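Small Studio, Long Winter: How Plunside Got Its Second Map

Plunside has been in early access since September, and for most of that time it has been a game with one town in it. Players run a ferry company in the flooded district of Nornidov, carrying passengers, post and the odd goat between rooftops. The new update adds a second district, Mulcahy, and it changes how the game is played.

Sivby, the studio behind it, has seven staff and no office. The team works from home and meets on a call each morning. The plan was to have Mulcahy ready by the new year, but the tides got in the way.

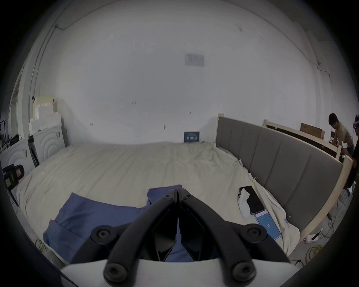
In Nornidov the water level never moves. In Mulcahy it rises and falls twice a day, so a landing stage you can reach at breakfast may be three metres up a wall by lunch. Every route had to be tested at high and low water. The studio's public bug list reached 565 entries over the winter, and 294 of them had to do with boats getting stuck on things.

The fix was to let boats get stuck. A grounded ferry now waits for the tide, and the passengers complain, get off and wade, or ask for a refund. It makes the early hours slower. It also gives you a reason to read the tide table, which most testers had been ignoring.

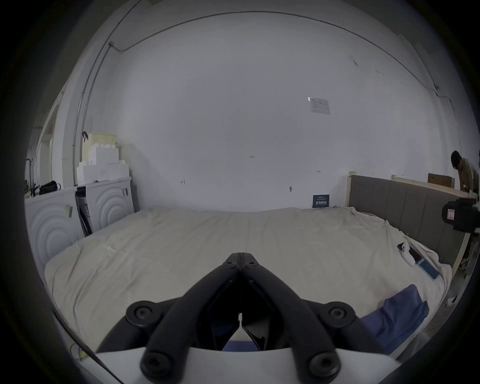 Blue cloth on a cream sheet.

Saving has been reworked too. Old saves will load, but any company with more than 52 boats will find some of them moved to dry dock, where they cost money until they are sold or relaunched. Players with big fleets should check their accounts before setting sail.

Some things are still missing. Night routes are only in Nornidov for now, the crew menu is hard to read on a small screen, and there is no controller support. The studio says controllers come next, followed by a third district that does not have a name yet.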